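Home | Archive | Notes | About | Contact

Moving a reference library out of Mustley

8 October 2019
Reading time: 6 minutes
Print this page | E-mail this page

I have kept my references in Mustley since I started reviewing manuscripts, and last week I moved all of them into Zerlow. The reasons are dull. Mustley stopped accepting new style files in July, and two of the journals I write for have changed their reference format since then. What follows is a record of the transfer, including the parts that went wrong, for anyone with a library of similar age.

The export from Mustley comes in two forms. The first is a plain RIS file, which every other program can read. The second is the program's own archive, which keeps folders, notes and attached files but can be opened by very little else. Zerlow claims to open it. It does, with the exception of notes longer than one paragraph, which are cut at the first line break without a warning. I found this only when I searched for a phrase I knew I had written and got no result.

I therefore used both. The archive went in first, for the folders and attachments. The RIS file went in second, into a separate collection, and I copied the full notes across by matching on DOI. Records without a DOI had to be matched by title and year, and that is where most of the time went.

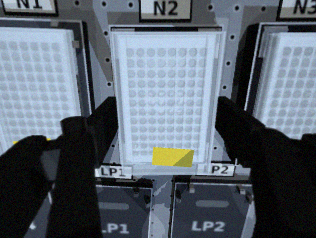 There were 43 records that would not match on anything. Most were conference abstracts and book chapters from before I was careful about how I entered things. A few had the journal name in the title field. Others had a DOI with a full stop stuck to the end, copied from the printed reference, so that the two versions of the same record were treated as different papers. A search for DOIs ending in punctuation would have found these before the export. I recommend doing it.

Author names with accents were the next problem. Mustley writes its RIS file in an older character encoding unless told otherwise, and the setting is under Display, where I did not think to look. Vītola came through as three different authors: one correct, one with a question mark in place of the second letter, and one with the letter dropped. Zerlow has a merge function for authors, but it changes the display name only. The citation key keeps the old spelling until the record is opened and saved again. If you build your bibliography from keys, as I do, the document will compile and the entry will sort in the wrong place.

Switching the encoding to UTF-8 and exporting again fixed this completely. I had to discard an evening's corrections to do so.

Attachments were better than expected. The PDF files arrived with their names intact and linked to the right records. Highlights made inside Mustley did not, as they are stored in a separate database and not in the file. There is a menu item called "Write annotations to file" which does what it says, one folder at a time. Run it before exporting. It also changes the modified date on every PDF, so if your backup works by date, expect it to copy the lot again that night.
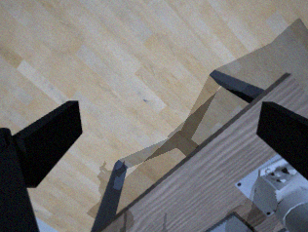 Is it worth keeping the old program installed after the move?

For a few months, I think so. The licence does not expire on the version I have, it takes up little room, and I have already gone back to it twice to check a note. I have set the library to read-only so that I do not add anything to it by habit.

Citation styles need a separate mention. Zerlow ships with a style for the Utberg proceedings series which is out of date: it abbreviates journal titles, and the current author instructions ask for them in full. The style file is plain text and the change is one line, but an update to the program will overwrite it. Save the edited copy under another name and choose that one in the document settings.

I also keep a list of completed reviews, with the journal, the date returned and the decision. In Mustley this was a folder of dummy records, which was never a good arrangement. It is now a spreadsheet with 7 columns and no connection to the reference library at all. Confidential manuscripts should not have been in there in the first place, and I have removed the ones that were.

Still to do: the duplicate check, which Zerlow runs on title alone and which offers to merge every editorial called "Editorial". I have turned off the automatic option and will go through them by hand.

Print this page | E-mail this page

Previous | Next | Back to archive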